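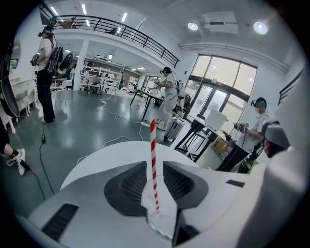
Dear list members,

The open day of the Undness handling group is now confirmed, and this message gives the arrangements that were still outstanding when we last wrote. Visitors will be received in the front demonstration room, the one with the large windows on the right-hand side, where operators work with the hand-held grippers and wear the same headsets and backpack units as on any working day. The straw task will be among those shown. A striped straw stands upright in a clear cup, and the operator must bring the two finned pads of the gripper to either side of it and close them without bending it. It is a small task and it is easily underrated by those who have not tried it. Visitors are asked to keep to the marked route, as several cables run across the floor between the operators and they are not always easy to see against the grey.

We reply below to the points raised on the list by our colleagues at the Pliten office. The message is quoted in full for those who joined the list after it was sent.

On 03/04/2023 the Pliten office wrote:

> Dear colleagues,
>
> Thank you for the notice of the open day. We would like to bring
> a party from Pliten and have the following questions before we
> put the invitation to our staff.
>
> 1. How many may attend, and is there a limit for each office?
>
> 2. Will visitors be allowed to use the grippers themselves, or
> is the day for watching only? Several of our people attended the
> demonstration in November and were disappointed that the second
> half was given over to slides.
>
> 3. Will the Turnik software be shown, and if so, which version?
> We are still on the older one and have had trouble reading files
> made with the new.
>
> 4. Some of our visitors wear glasses. Can the headsets be worn
> over them?
>
> 5. Is the balcony open to visitors? One of our party cannot
> stand for long periods and would prefer to watch from a seat.
>
> We should also like to know whether the recordings shown in
> November can be released to the member offices. We asked at the
> time and were told that the matter was under review.
>
> With regards,
> Pliten office

Our answers are as follows.

1. Numbers. Visitors will be admitted in 2 sessions, morning and afternoon. The limit for each office is 4 persons per session. Offices wishing to send more should say so when they register, and spare places will be shared out after the closing date. Those who come in the morning may not stay on for the afternoon, as the room cannot hold both parties.

2. Use of the grippers. Visitors may use them. Each session opens with a demonstration by our own operators, after which the straw task and a simple placing task will be open to all. A member of the group will stand beside each visitor throughout. Headsets and backpack units will be fitted only to those who have ticked the relevant box on the registration form, since fitting takes time and the straps have to be set for each wearer. Visitors who have not ticked the box may still handle a gripper at the table. There will be no slides.

We would ask visitors not to lift a gripper by its pads. The pads are meant to give way, and they do not return fully to shape if the weight of the tool is hung on them. Two pairs were lost in this manner in November.

3. Turnik. The current version will be shown at the end of each session, using recordings made that day. The trouble with older files is known to us. It arises when a recording is paused and taken up again, and the older version then reads the second part as a separate file. Offices affected should open the first part only and join the rest by hand. A written note on this will be handed out at the door and sent to the list in the same week.

4. Glasses. Most frames fit beneath the headset. Wide frames do not, and visitors who have a narrower pair are advised to bring it. Hair grips and large earrings should be removed before fitting.

5. Balcony. The balcony over the rear hall will not be open to visitors, and the view of the tables from there is in any case poor. Seats will be provided along the window side of the demonstration room. Please let us know in advance if a seat is needed for the whole session, so that one can be kept at the front.

As to the recordings, the review has been completed. The November set holds 597 recordings, of which 378 have been cleared for release to the member offices. The remainder were held back because visitors can be recognised in them and had not given written consent. No decision has yet been taken on whether these can be altered and released later. Offices may apply for the cleared recordings by writing to the list address with the words "Zhong set" in the subject line, that being the name under which they are filed.

It follows that consent will be handled differently on this occasion. Every visitor will be given a form on arrival. Those who do not wish to appear in any recording will receive a coloured badge and will be shown the same tasks at a separate table where no recording takes place.

Further points for all offices:

Coats and bags must be left at the entrance. They may not be placed on or under the work tables.

Flat shoes are advised. Visitors in open shoes will not be fitted with a backpack unit.

Tea and coffee will be served in the entrance hall between the sessions. Drinks may not be taken into the demonstration room.

The car park behind the building is reserved for deliveries. Visitors arriving by car should use the public one across the road, for which a charge is made.

Registration forms should be returned by the heads of office and should list each visitor by name, with the session preferred. Forms sent by individual visitors will be passed back to their own office.

Any further questions should be sent to the list and not to individual members of the group, so that all offices may see the reply.

Yours faithfully,

The Open Day Office
Undness handling group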